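3. 자료와 분류: 중고 판매글의 '흠' 어휘

3.1 어디서 모았나

앞 절에서 '흠집', '기스', '까짐', '찍힘' 같은 말이 사전에서는 꽤 허술하게 처리되어 있다는 얘기를 했는데, 그러면 사람들이 실제로 이 말을 어떻게 쓰는지 봐야 할 차례다. 나는 중고 거래 게시판 Pirkholm에 올라온 판매글 1000건을 골라 읽었다. 골랐다고는 해도 대단한 기준은 없고, 물건의 겉 상태를 한 문장이라도 적어 둔 글이면 다 후보에 넣었다. "상태 좋아요"로 끝나는 글은 뺐다(이런 글이 얼마나 많은지는 중고 거래를 해 본 독자라면 다 아실 것이다). 전문 판매업자의 글도 뺐는데, 이쪽은 같은 문구를 복사해서 붙이는 일이 잦아 어휘 연구에는 영 재미가 없다.

물건의 종류는 일부러 제한하지 않았다. 처음에는 가방과 지갑만 보려고 했다. 그런데 며칠 읽다 보니 냄비 파는 사람과 기타 파는 사람이 같은 '까졌다'를 전혀 다른 뜻으로 쓰고 있는 게 보여서, 이걸 놓치면 아깝겠다 싶었다. 결국 주방용품, 악기, 가구, 공구, 신발까지 넓혔다. 덕분에 자료가 들쭉날쭉해졌고, 품목별 비교를 제대로 하기에는 모자란 칸이 생겼다. 이 문제는 5절에서 다시 다룬다.

글 하나에서 흠을 말하는 부분만 잘라 낸 것을 이 논문에서는 '흠 구절'이라고 부른다. 한 구절의 길이는 공백을 포함해 90자를 넘지 않게 끊었다. 판매자에 따라서는 흠 하나를 두고 사연을 길게 늘어놓기도 한다. 언제 떨어뜨렸고, 그때 얼마나 속상했고, 그래도 쓰는 데는 지장이 없고…. 읽는 재미는 최고였지만 그대로 두면 구절끼리 비교가 안 되니까 눈물을 머금고 끊었다. 끊어 낸 사연 부분은 따로 모아 두었고, 언젠가 다른 글에서 꼭 써먹고 싶다.

3.2 분류 기준을 세우기까지

분류표는 세 번쯤 뒤집어엎었다고 쓰고 싶지만 정확히는 두 번이다. 첫 번째 표는 원인을 기준으로 삼았다. 긁혀서 생긴 흠, 부딪혀서 생긴 흠, 오래 닿아서 생긴 흠, 이런 식이었다. 깔끔해 보였는데 막상 붙여 보니 말이 안 됐다. 판매자도 원인을 모르는 경우가 태반이었기 때문이다. "언제 생겼는지 모르겠는데 모서리 까짐 있어요"라는 구절 앞에서 원인 기준은 할 말이 없다.

두 번째 표는 모양을 기준으로 삼았다. 선, 점, 면으로 나누는 방식이다. 이건 꽤 쓸 만했고 지금 쓰는 표에도 뼈대가 남아 있다. 선 모양이면 '긁힘', '기스', '스크래치', '줄', 점 모양이면 '찍힘', '콕', '팬 자국', 면 모양이면 '닳음', '까짐', '벗겨짐', '번들거림'이 온다. 다만 모양만으로는 판매자가 말을 고르는 이유를 다 설명하지 못했다. 똑같이 면 모양이라도 어떤 사람은 '닳았다'고 하고 어떤 사람은 '까졌다'고 한다. 둘을 바꿔 넣어 보면 느낌이 확 달라진다. "소매 끝이 닳았어요"는 오래 입은 옷 같고, "소매 끝이 까졌어요"는 어디에 쓸린 옷 같다.

그래서 세 번째 표에는 '남은 것'과 '없어진 것'이라는 축을 하나 더 넣었다. 긁힌 자국은 표면 위에 무언가가 남은 것으로 이야기되고, 까진 자리는 표면에서 무언가가 없어진 것으로 이야기된다. 물리적으로 따지면 긁힌 자국도 뭔가가 없어져서 생기는 것이지만, 말은 그렇게 돌아가지 않는다. "기스가 있다"는 아주 자연스럽고 "기스가 없어졌다"는 물건을 고쳤다는 뜻이 된다. 반대로 "칠이 없어졌다"는 곧 흠이 있다는 말이다. 이 간단한 대비 하나를 넣고 나니 그동안 갈 곳 없던 구절들이 제자리를 찾아가기 시작해서, 그날은 정말 기분이 좋았다!

최종 분류표에 올린 표제 어휘는 15개다. 외래어인 '스크래치'와 일본어에서 온 '기스'를 같은 항목으로 묶을지를 두고 고민이 많았는데, 따로 두기로 했다. '스크래치'는 값이 나가는 물건에, '기스'는 편하게 쓰던 물건에 붙는 경향이 눈에 띄었고, 묶어 버리면 이 차이가 사라진다. 물론 순화어인 '흠집'을 써야 한다는 의견이 있다는 것은 알고 있다. 이 논문은 무엇이 바른 말인지를 가리는 글이 아니므로 판매자가 쓴 대로 옮긴다.

3.3 어두운 물건이라는 변수

분류를 하면서 예상하지 못했던 변수가 물건의 색이었다. 밝은 물건을 파는 사람은 흠보다 때를 먼저 말한다. 이염, 누런 기, 손때, 얼룩이 앞에 오고 긁힘은 뒤로 밀린다. 어두운 물건, 그중에서도 광택이 없는 검은 물건을 파는 사람은 순서가 반대다. 긁힘과 모서리 이야기가 먼저 나오고 때 이야기는 아예 없는 글도 많다. 생각해 보면 당연한 것 같기도 한데, 자료를 펼쳐 놓고 보기 전에는 이렇게까지 갈릴 줄 몰랐다.

무광 검정에서는 '모서리'라는 말이 유난히 자주 붙는다. 넓은 면의 긁힘은 '생활 기스'로 뭉뚱그리고, 모서리에서 바탕이 드러난 부분은 꼭 따로 떼어 적는다. "전체적으로 생활 기스 있고 모서리 쪽 살짝 까짐" 같은 구절이 전형적이다. 이 구절을 앞에서 말한 축에 올려 보면 앞부분은 '남은 것', 뒷부분은 '없어진 것'이다. 판매자는 한 표면에 있는 두 종류의 흠을 한 문장 안에서 갈라 말하고 있는 셈이고, 그림 1과 같은 표면이 바로 그런 구절이 붙기 좋은 표면이다. 옅은 긁힘과 쓸린 자국이 있고, 가장자리를 따라 닳은 부분이 있다. 왼쪽 끝에는 가늘게 밝아진 선이 있고 오른쪽 끝 안쪽 면은 회색으로 이가 나가 있다. '없어진 것' 가운데서도 왼쪽은 '닳음', 오른쪽은 '이 나감'으로 다시 갈린다.

'이가 나가다'는 원래 그릇이나 칼날에 쓰는 말인데 Pirkholm 자료에서는 가구 모서리에도, 플라스틱 뚜껑에도, 심지어 가죽 벨트 끝에도 쓰였다. 벨트에 이가 나갔다는 표현은 처음에 오타인 줄 알고 지나쳤다가 다시 돌아와서 주웠다. 단단하지 않은 물건에까지 이 말이 번진 것은 끝부분이 조금 떨어져 나갔다는 뜻만 남고 재질에 대한 조건이 풀렸기 때문으로 보인다.

그림 1. 긁힌 자국과 가장자리의 닳은 부분이 함께 나타나는 무광 검정 표면.
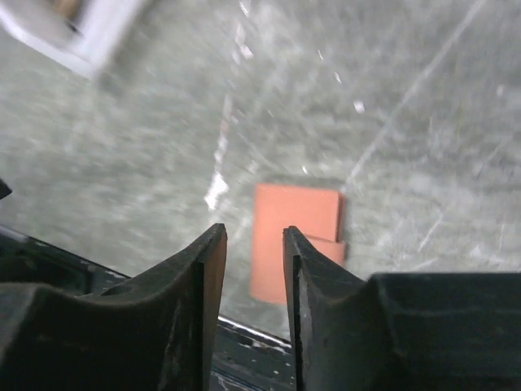
3.4 작게 말하기

흠 구절에는 정도를 낮추는 말이 거의 그림자처럼 따라다닌다. '살짝', '약간', '미세한', '조금', '자세히 보면', '사진상으로는 잘 안 보이는데'. 파는 사람 마음이야 다 똑같으니 여기까지는 새로울 게 없다. 내가 재미있게 본 것은 이 말들이 아무 어휘에나 붙지 않는다는 점이다. '미세한'은 '기스'나 '스크래치'와는 착 붙지만 '닳음'과는 어색하다. "미세한 닳음 있습니다"라고 적은 판매자도 있기는 했으나, 같은 뜻이면 보통 "조금 닳았어요"라고 풀어서 쓴다. 닳는 것은 시간을 두고 일어나는 일로 여겨져서, 크기를 줄이는 말보다 정도를 줄이는 말을 부르는 듯하다.

'생활'이라는 말도 빼놓을 수 없다. '생활 기스', '생활 흠집', '생활 스크래치'는 모두 흔한데 '생활 찍힘'은 드물고 '생활 깨짐'은 자료에 한 번도 나오지 않았다. '생활'이 붙으면 그 흠은 책임질 사람이 없는 흠이 된다. 살다 보면 생기는 것이지 내가 험하게 쓴 게 아니라는 말이다. 찍힘이나 깨짐은 특정한 순간에 생긴 사고로 받아들여지니 '생활' 뒤에 숨기가 어렵다. 나도 예전에 책상을 팔면서 커다란 찍힘을 '생활감'이라고 적은 적이 있는데, 지금 생각하면 얼굴이 화끈거린다.

비교를 위해 Sundum 말뭉치의 수선 후기 부분도 같이 살폈다. 수선을 맡긴 사람이 쓴 글이라 판매글과는 이해관계가 정반대다. 예상대로 낮추는 말이 확 줄고, 대신 '푹', '쫙', '너덜너덜' 같은 의성의태어가 쏟아진다. 똑같이 가방 모서리를 두고도 파는 사람은 "모서리 살짝 까짐"이라 적고 고친 사람은 "모서리가 다 까져서 너덜너덜했는데"라고 적는다. 수선 전이 처참할수록 수선 후가 빛나기 때문일 것이다. 이 대비가 너무 선명해서 처음에는 두 자료를 합쳐 한 표로 만들 생각도 했지만, 글의 길이와 말투가 워낙 달라서 포기하고 참고 자료로만 두었다.

3.5 분류할 때 헷갈렸던 것들

구절에 표지를 붙이는 작업은 Kravets로 했다. 화면이 예쁘지는 않아도 한 구절에 표지를 겹쳐 달 수 있어서 이 일에는 딱 맞았다. 같은 구절을 시간을 두고 다시 붙여 보면 내 판단이 달라지는 경우가 있었고, 그런 구절은 따로 모아 이유를 적었다. 가장 많이 흔들린 것은 '벗겨짐'과 '까짐'이다. 칠이 얇게 일어난 것은 '벗겨짐', 바탕까지 드러난 것은 '까짐'으로 정해 놓고도, 글만 보고는 바탕이 드러났는지 알 수 없는 구절이 계속 나왔다. 이럴 때는 판매자가 고른 말을 그대로 따랐다.

'사용감'은 끝까지 골칫거리였다. 이 말은 흠의 이름이라기보다는 여러 흠을 한꺼번에 덮는 이불 같은 말이어서 모양으로도, 남은 것과 없어진 것의 축으로도 나눌 수가 없다. Prostham 지침은 이런 포괄어를 상위 항목으로 올리라고 권하지만, 그렇게 하면 '사용감 있고 기스 있음'처럼 둘을 나란히 적은 구절이 이상해진다. 판매자는 분명히 둘을 다른 것으로 보고 나열했기 때문이다. 그래서 '사용감'에는 별도 표지를 달고 표제 어휘에서는 뺐다. 이 말이 혼자 쓰인 구절과 다른 흠 어휘 옆에 쓰인 구절은 4.1에서 나누어 살펴본다.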